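Five-fingered hand or plain parallel gripper for soft, round things?

Asked by dresedix_bench, 11 August 2018
Tags: end effectors, grasping, trials

We have two black arms on a table and a decision to make by September. The supplier, Norkia, wants us to fit both with their five-fingered hands, and they've lent us a pair to try. My colleagues are delighted. I'm less so, as our old two-jaw gripper from Dretholm costs a fraction of the price and has one moving part that ever goes wrong.

The job is dull. Pick up a piece of produce, put it on a plate, let go, don't knock anything over. We use a plastic plate and a lettuce, and we leave the left hand parked open near the plate while the right one does the work. The brochure says the hand "adapts to any natural shape". I've read that sentence in every brochure I've been sent, including the one for a suction cup.

We did 100 tries with each. The hand managed 80, counting only the ones where the lettuce got to the plate and stayed there. Dretholm's gripper managed 14 fewer. So the hand wins, on paper. But I tuned the hand for the best part of a week and gave the gripper one afternoon, so I don't trust my own numbers much.

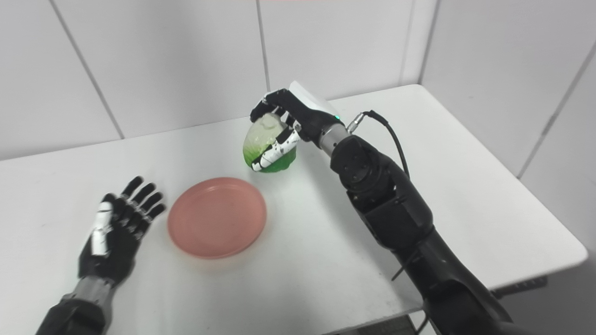 What I'd like to know from people who have used both

1. Does the lead hold up over months, or does the hand drift as the fingers wear?

2. Is the thumb doing most of the work? With the fingers over the top and the thumb pressing from the front, I keep thinking a wide jaw with a bit of rubber would do the same.

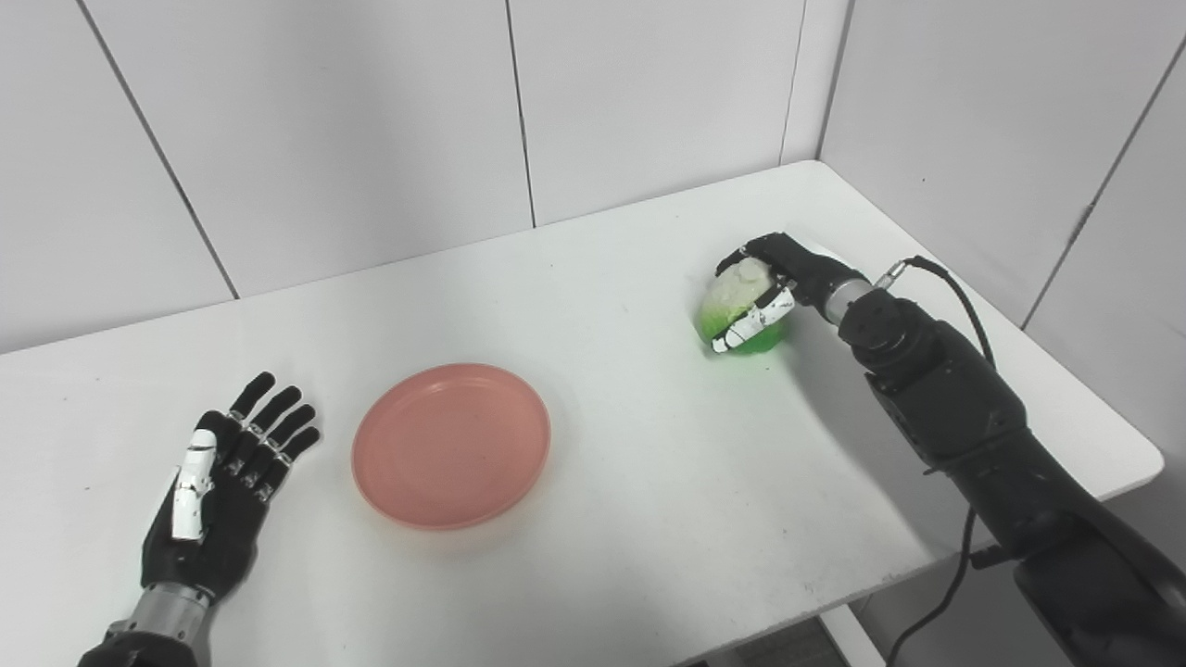
3. How do you judge a release? My log only has "held" and "dropped". I have plenty of frames like the next one, and the log can't tell me whether it's looking at a clean let-go or a grasp that hasn't started.

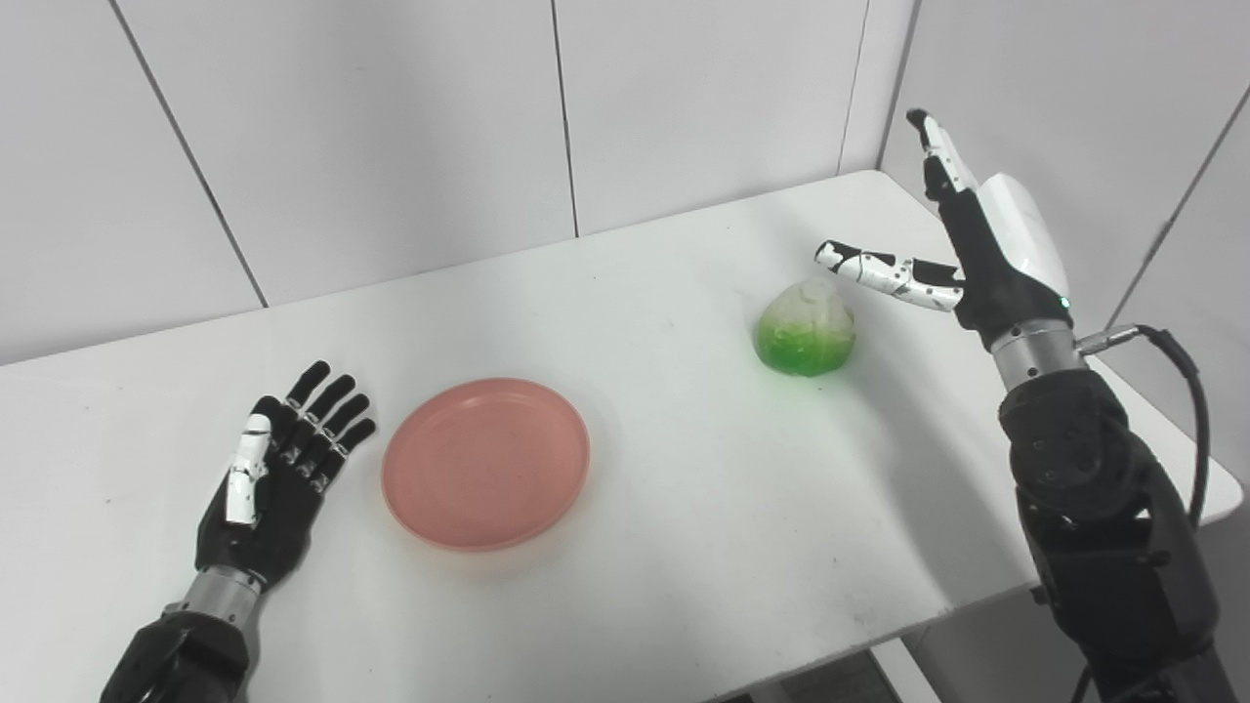 Right hand raised beside the green object, left hand palm down near the plate.

Please don't reply with a link to the Norkia video. I've seen it.

palletmonkey
14 people found this helpful

I'd go with your gut and doubt the numbers, though perhaps for a different reason. You've tested one object. A lettuce is big, it has a fat round top and it sits still. Nearly anything will lift it if you get the approach right. Where a hand ought to earn its money is on the stuff a two-jaw gripper can't get round, and you haven't told us whether you've got any of that. If you haven't, buy the gripper.

On your points:

Wear. We ran a hand of that general sort on one arm for a season. It didn't drift so much as develop opinions. One finger would close a shade late, then a shade later, and the software covered for it until one day it couldn't. We only noticed because someone had kept the closing times from the first week. Write yours down now, finger by finger, while the thing is new to you.

Thumb. Easy to check. Hold two of the fingers out of the grasp, run the same tries, then do it again with a different pair. If the score barely moves, you're paying for fingers you don't use. I wouldn't draw any conclusion from how the grip looks on camera. I've seen lovely-looking grips drop things all morning.

Release. Your log needs more than two states. We use five: approach, contact, lifted, placed, clear. "Clear" means the hand has opened and moved off and the object is where it was before the hand moved. Stamp the time on each change and your stills will sort themselves out. The Araya controller will write those out for you if you set the events up by hand. The default ones are useless.

Also, do the afternoon-versus-week thing again properly. Give the gripper the same number of hours. I'd bet most of that gap goes.

tin_elbow
2 people found this helpful

just get the hand, grippers are old hat. ours has been great, 149 picks without a drop. we don't do food though, it's foam blocks

wristcable
9 people found this helpful

149 foam blocks would not persuade me to buy anything, but I'll speak up for the hand a little, as someone who went in every bit as grumpy as the person asking.

We kept ours. The grasp was only slightly better than the jaws we had before. What settled it was that we could change what we were picking without going to the cupboard for another set of jaws. If you swap objects several times a day, that adds up. If it's lettuce all year, it doesn't, and I agree with palletmonkey.

Two things I'd check before signing for a pair.

First, the cable at the wrist. If yours comes out of the side of the wrist and loops back along the arm, turn the wrist through its full travel slowly and watch the loop the whole way. Ours snagged on the forearm at one end of the range. It never stopped the hand, it only made the signal flaky, and we spent days blaming the finger sensors. A longer loop caught on the table instead. We ended up limiting the wrist in software, and that cost us some of the reach we'd paid for.

Second, ask Norkia for the price of a single finger and of a thumb, and how long each takes to arrive. Get it in writing. The covers on our thumbs scuffed early and that was only looks, but a finger joint went later and the whole hand had to be sent back. With jaws you unscrew one and put another on.

And why a pair? If the left hand sits open by the plate for the whole job, that's a lot of money to spend on a paperweight. Put a hand on the right, Dretholm's gripper on the left, and run both for real until September. You'd get your comparison on the same table, with the same lighting and the same person doing the tuning.

dresedix_bench
Reply from the asker

Thanks, the mixed pair is a good idea and I'm annoyed I didn't think of it. Norkia say the controller "prefers" matching hands. I've asked what that means and had no answer so far. I'll redo the gripper with equal hours, use the five states, and try the run with fingers held out. Will post the new figures under this question once I have them, whichever way they fall.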